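Keeping a Desk Clear Against a Masonry Wall

14 shares
2 comments

A desk pushed against brick or block collects small items along its back edge. The wall stops them from falling, so they stay. Over time the back row takes up depth that is needed for work, traps grit from the mortar joints, and hides damp spots on the wall. The procedure below takes 20 minutes the first time and 7 minutes on repeat.

Set the gap first. Pull the desk away from the wall until there is a space of 2 inches along its full length. Use a scrap of lumber as a spacer at each end. Brick is seldom flat, so measure from the brick that sticks out the most. The gap lets air move behind the desk and gives power cords a place to drop. If small items tend to roll into it, close the gap at desk height with a strip of foam pipe insulation, slit side down over the back edge. Leave the ends open.

Brush the wall before cleaning the desk. Use a dry, soft brush and work from the top down. Hold a vacuum nozzle below the brush. Do not wipe bare brick with a wet rag; water carries dust into the pores and leaves a gray smear when it dries. If sand keeps coming out of the joints after the second brushing, the mortar needs repair. A white powder on the brick is salt left behind by moisture. Brush it off dry, note the location, and check again in February or whenever the heat has been on for several weeks.

Clean the desktop next. For a white painted or coated surface, start with a damp microfiber cloth and one drop of dish soap per quart of water. Wipe in straight passes from back to front so that grit leaves the surface instead of being ground in. Dry at once with a second cloth. Ink marks usually respond to rubbing alcohol on a cotton swab, but test it at a rear corner first. Avoid scouring powder. It dulls the finish, and dull spots on white hold dirt faster than the rest.

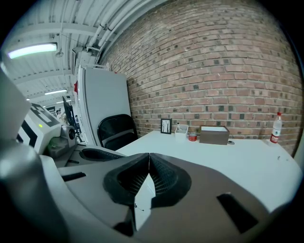 Sort the back row by height and by how often each item is used. Everything that goes back should have a footprint small enough to lift with one hand, so that the row can be cleared for wiping. Tall items go at the ends and low ones toward the middle, where the hand reaches across most often. A small framed print, such as the black-and-white one of bare trees, can move up to the wall or a shelf and free its spot on the desk. A short round can should sit in front of a box, never behind it. The open white box with something slim standing in it is the right shape for upright storage, provided it is heavy enough at the base. If it tips when bumped, put a few steel washers in the bottom. The larger brown box is the item to question. A box that stays open on a desk fills up with things that have no other place, so empty it, assign the contents, and flatten it or move it to a drawer. The water bottle with the red cap belongs on the side away from electronics, with its cap fully tightened.

Limit the row to one layer. When a second layer starts to form in front of the first, remove one item for each one added. A line of low-tack tape 3 inches from the back edge works as a limit during the first month. Peel it off slowly at a low angle and clean the residue with alcohol.

Hanging items on brick. Adhesive hooks do not hold on rough brick for long. Spring clips that grip the top and bottom of a single brick will hold a light frame if the joints are recessed enough for the clip to catch. Measure the brick height before buying, as clips are sold by size range. If a screw is required, drill into the mortar joint and use a plastic anchor. Mortar can be patched later with little trace. A hole in the brick face can't.

Cords. Run them down the gap, not across the desktop. Fix one clip at the back edge for each cord and leave enough slack to pull the desk forward for cleaning. Label both ends with masking tape.

Repeat schedule. Wipe the desktop weekly. Clear the full row and brush the wall behind it every two months. Check the gap with the spacer at the same time, because a desk on a hard floor creeps back toward the wall with normal use.

Updated 8/5/21

Share this page
14 shares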